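Two Arms and a Toolbox: A Conversation with Gladys Montoya

The robotics club at Bedoya starts at half past three, and by twenty to four you can't hear yourself think. Somebody is hunting for a hex key. Somebody else is reading joint angles out loud off a laptop. In the middle of it Gladys Montoya is eating an apple and looking extremely happy.

Montoya has run the club for as long as it has had a room to meet in. She teaches physics the rest of the day, and she'll tell you right away that she came to robots sideways. "I built a chicken door once," she says. "That was my whole background! A motor, a light sensor and a very confused hen."

This year's big project is called Wedix, and it's a two-armed tidying robot. The students want it to pick up the kind of stuff that collects on any workbench and put it where it belongs. It began in September as an argument. One group wanted to enter a line-following car in the spring meet at Vonavness, the way the club always had, and the other group wanted arms. The arms won by one vote.

"I was secretly for the car," Montoya admits. "I knew how to do the car. With the arms I was going to be learning a week ahead of the kids, and some weeks I was behind them."

The pair now runs every afternoon. A student can drive both arms by hand to show them a task, and the recordings go into a model that tries to do the same task alone. The club has 520 recordings saved so far. When I ask how many are any good, two students shout different answers across the room, and Montoya laughs so hard she has to put the apple down.

"Say 207," she says. "We threw out a lot. In the early ones you can see people learning to drive. They're jerky, they stop and think, they go back. And the model learns all of that, it learns to stop and think! So Jhonatan made everybody start over."
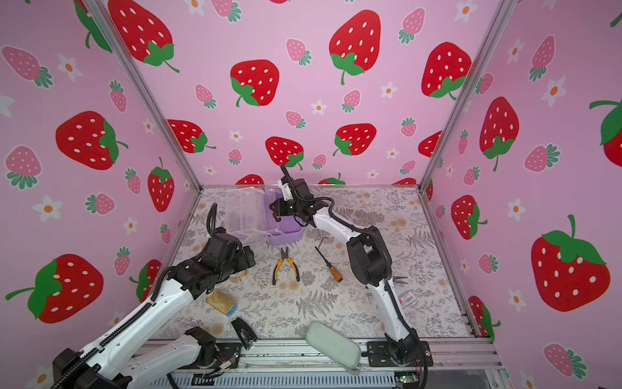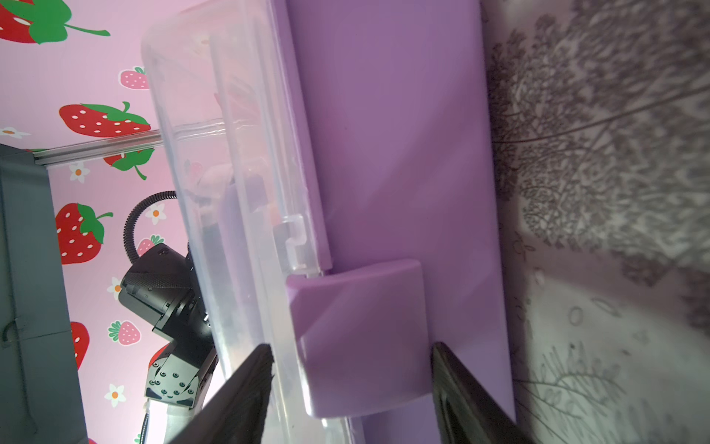 The Wedix arms at the purple tray and the clear box, first from the workspace camera and then from one of the wrist cameras.

Jhonatan Cuadros is a senior and the closest thing the team has to a chief driver. He talks fast and mostly with his hands, which seems right for the job.

"The wrist view is the one I care about," he says. "From outside you think you're lined up, and then you look from the wrist and you're way off to one side. I practiced for weeks just watching that one."

I ask him which object is the worst. He doesn't need any time for that. "Clear plastic. Anything clear. You see the wall through it, you see whatever's inside it, and the edges turn into these bright lines. Pliers are easy, I love pliers."

The strawberries were Sigrún Bisgaard's idea. She's a sophomore, she handles the cameras and most of the code, and she wanted a background with a lot going on in it. "A plain wall felt like cheating," she says. "People's houses have patterns. My grandmother's kitchen has three different ones. If it can find a screwdriver on top of ferns and flowers, then I'll believe it can find a screwdriver."

Can it? Bisgaard pulls up the log. In the latest round of tests Wedix was given 109 tries at moving one tool, and it managed 34 of them without help. She reads this out with enormous pride, and I have to say I felt it too. In October, Cuadros puts in, the number was zero, and one of the arms had a habit of waving.

Their mentor, Orlando Ticona, comes by from Selano, the machine shop across the road, a couple of afternoons a month. He helped them square up the aluminum frame and taught half the club to tap a thread. Montoya says he also taught them to label their cables, though she glances at the bench and adds that this one is still in progress.

What she likes best is the way the students have started to talk. "They used to say it doesn't work," she tells me. "Now they say it closes too early when it comes in from the left. That's a completely different sentence. You can do something about that sentence."

The meet is in April, and the team hasn't settled what the demo will be. Cuadros wants both arms sharing a job, one holding and one placing. Bisgaard wants one tool, picked up cleanly, ten times in a row. They have been discussing it since lunch, and when I left at a quarter past five they had moved on to drawing it on the whiteboard.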